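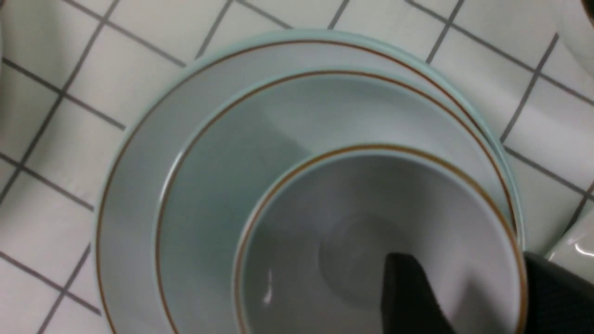
有位网友在我上一个帖子底下留言，说Brova这套东西夹碗没毛病，毛病都在放碗上，劝我别急着付尾款，先上来把放碗这一步问清楚。我想了两天，觉得有道理，就单独开一帖，麻烦各位用过的给点意见。

Brova桌面机械臂套件，拿来给餐具配套叠放，值不值得留？
分类：小型自动化 / 套件与租赁
发表于2021年12月19日

釉色控不加班

先说一下我这边的情况。我开了个小店，做餐具出租的，客户办席、拍片子、搞小型聚会都来租。每一套的配法是固定的，大盘垫底，小盘放中间，碗放最上面，一套3件，叠好再往周转筐里装。活不难，就是烦，旺季的时候从早叠到晚，手腕疼得晚上拧毛巾都费劲。

上个月我从Vistatley那边弄了一套Brova来试用，臂、夹爪、手腕上的小相机、软件都在一个箱子里。试用期到1月底，到时候要么补尾款留下，要么原箱寄回去。销售那边态度挺好的，安装视频也看得懂，我一个学服装的人，自己花了一个下午就把它装在铺白瓷砖的台面上了，还挺得意！

现在我拿来试的是那套淡釉色、带棕色细圈边的，店里出租率最高，也是我最心疼的一套，磕一个口整套就没法往外租了。这套有个麻烦，盘子和碗都是浅色，台面瓷砖也是浅色，我自己隔远一点看都有点糊，不知道是不是因为这个，它认边的时候经常犹豫，夹爪停在半空晃两下才下去（也可能是我参数没弄对，我真的不懂）。

然后就是放碗。它夹碗的办法是一根夹指伸到碗里面，另一根在外面，把碗壁夹住，拎起来挪到小盘上头，再放。夹我觉得没问题，很稳，软垫也不打滑。但放的那一下，有时候是轻轻的，有时候就“嗒”一声，我整个人跟着一抖。还有就是松手以后夹指从碗里往外退，会蹭到碗的内壁，把碗带偏一点，碗就不在小盘正中间了。偏一点客户其实看不出来，可是往筐里装的时候会晃，路上一颠，我不敢想。

我想问的主要是这几件事：

放碗重这个问题，是套件本身就这样，还是能调？客服发了我一份调参说明，我看了三遍，看到“接触阈值”那里就开始走神。

浅色餐具配浅色瓷砖，要不要换个台面？我这台面是砌死的，拆是不可能拆的。

原装的夹指垫和Kalniņš家卖的那种薄垫，差别大不大？我看有人推荐，但不便宜，又怕买回来装不上。

最后，如果不留Brova，Jardale的按月租服务有人用过吗？他们网页上写得很美，说有人上门调好再走，我就想知道是不是真的调好再走。

预算方面，我不是很宽裕，留下的话旺季每天大概会让它叠一上午，下午我自己来。先谢谢大家，回得慢请见谅，年底单子多。

收藏　关注　共4条讨论

老灶台的猫

我来我来，这题我熟。我用Brova快一年了，用在一个小食堂的后厨，干的活跟你差不多，也是盘子碗来回倒腾，所以我一条一条说，有点长，你泡杯茶慢慢看。

放碗重，能调，而且基本就是调参数的事。你别看那份说明了，那份写得是真差，我当时也看不下去。你进软件，找到“放置”那一页，里面有个下降速度，分成前段和末段，出厂的时候两段是一样快的，所以它是一路冲下去直到觉得碰到东西了才停，能不响吗。你把末段单独往慢里拉，拉到你看着都觉得急人的那个程度，然后再往回加一点点。接触阈值就在它下面那一行，意思就是碰到多大的劲算碰到了，你往小里改。改太小也不行，它在半空里自己吓自己，以为碰到了就松手，那就更响了……我第一天就是这么碎了一个碗，食堂的，白碗，还好便宜。

所以！调的时候千万不要拿你那套带圈边的来调。去买几个最便宜的、大小差不多的碗，或者塑料的也行，调到不响了再换真的。塑料的轻，换了真碗以后阈值要再看一眼，别直接开跑。

松手蹭内壁这个，我觉得比放碗重要。你想，夹指在碗里面，出来的路就那么点地方，它默认是张开一下然后直着往上抬，可是张开的时候里面那根会往碗中间走，外面那根往外走，如果放的时候臂本身有一点斜，往上抬就一定会刮到。我的做法是在松手和上抬中间加一个停顿，停完先横着让开一点点，再往上走。软件里叫“退出偏移”，藏在高级选项里，第一次打开会跳一个警告，点确定就行。方向别设反，设反了是往碗壁上怼，我怼过。

还有个笨办法，叠的顺序不变，但是让它夹碗的时候夹得浅一点，夹指别伸那么深。夹得浅，退出来的路就短，蹭的机会就小。坏处是碗重的话会往下坠一点，你那个碗是深的，自己掂量着试。

台面的事，不用拆。我在台面上铺了一块深灰的硅胶垫，超市卖的那种擀面用的，整块的，别买带刻度线的，它会去认那些线（我没开玩笑，它对着刻度犹豫了一上午）。你的瓷砖有缝，缝又是深色的，一格一格的，我怀疑它犹豫也有这个原因，盘子边压在砖缝上的时候它可能分不太清哪条是盘子哪条是缝。垫子铺上去两个问题一起没了，放盘子还不那么响。垫子四个角要粘住，不然推着推着就跑了，跑了你还得重新标定。

灯也注意一下，釉面会反光，碗里面有个亮点它也容易看走眼。我是把头顶那盏关了，从侧面打一盏带罩子的，罩子是我用烘焙纸糊的，丑，能用。

夹指垫，我用的就是Kalniņš的薄垫，装得上，孔位是对的，但你要买的时候看清楚写的是给Brova的那一款，他家有两款长得一模一样，另一款孔距不一样，我买错过，退货运费自己出的。薄垫的好处是夹指整个变窄一点，在碗里面活动的余地大，对你这种深碗应该有用。坏处是磨得快，我这边勤快的时候一个月就得换，原装的厚垫能撑很久。要我说，你先把参数弄好，弄好了还蹭再买垫子，别一上来就花钱。

Jardale我没用过，不说了。

总之你这个活我觉得Brova干得了，就是前两个星期你会很想把它退掉，忍过去。

釉色控不加班 回复 老灶台的猫

天哪太详细了，谢谢！末段速度我刚刚去找了，真的两段是一样的数，怪不得。退出偏移那个我还没敢点，看到红色警告就缩回来了，明天白天亮堂的时候再点。擀面垫我厨房就有一块，可惜带刻度，哈哈哈。

老灶台的猫 回复 釉色控不加班

带刻度的翻个面，背面一般是素的。

周转筐十八层

退了吧。这价钱请个钟点工不香吗。而且机器叠出来你还不是得自己看一遍，等于干了两份活。

陶土味的下午

楼上说的也不是完全没道理，不过人家手腕疼，请人也不是天天请得到，旺季尤其难，我去年年底加钱都没人来。

我专门来说Jardale，因为我租过，租的不是Brova，是他们自己配的一套，干的是给杯子装格子的活，跟你不完全一样，你参考着听。

好的地方：确实有人上门，来的师傅蛮耐心，带了自己的垫子和灯，在我这边待了一整天，走的时候杯子一个接一个往格子里放，我站旁边看得特别开心，还给他切了水果。

不好的地方：他是按我那天摆出来的那种杯子调的。过了一阵我换了一批高一点的，就全不对了，打电话过去，说换品种算新的上门，上门一次500，另外收。合同里是写了的，在很后面，怪我自己没看。所以你如果一年到头就叠这一套带圈边的，租可以，省心；你要是今天这套明天那套，租下来光上门费就够你心疼了。我看你是做出租的，店里肯定不止一种花色，那我觉得还是自己手里有一套、自己会调比较合适，学会了就是你的。

另外押金要问清楚怎么退，什么时候退，让他们写在邮件里。我的押金退是退了，就是催了好几回。

还有一件事前面没人提，就是你那个“偏一点”。我杯子也偏过，后来我没在机器上死磕，我在小格子底下加了一层防滑的薄布。你那边碗和小盘之间能不能垫一张薄的隔纸？我看搬家公司包盘子都用。机器放纸我估计够呛，但是你可以先把小盘叠好，自己手一张张把纸搭上去，再让它放碗。多一道工，可是路上颠的时候安心很多，釉面也不容易磨出印子，你那套颜色那么浅，磨了很显的。

1月底之前你最好连着跑几个整上午，别就试几下，我当时试用就试了几下，觉得挺好，真用起来才发现跑久了位置会慢慢飘，每天开工前都得重新对一遍。Brova飘不飘我不知道，让上面那位讲讲？

老灶台的猫 回复 陶土味的下午

飘，但是很慢，我是每天早上开机标定一次，顺手的事。冬天厨房冷，刚开机那阵动作有点涩，让它空跑几趟再上碗。

釉色控不加班 回复 陶土味的下午

押金这个我记下了！隔纸我本来就有，平时装筐的时候只垫在大盘下面，没想过碗底下也垫。店里花色是挺多的，那租的话确实划不来。我打算先照末段速度和退出偏移这两样改，拿便宜碗跑，跑顺了再换那套，垫子等等再买。飘的事我先问问Vistatley的客服，看他们怎么讲，有结果我回来更新在这下面。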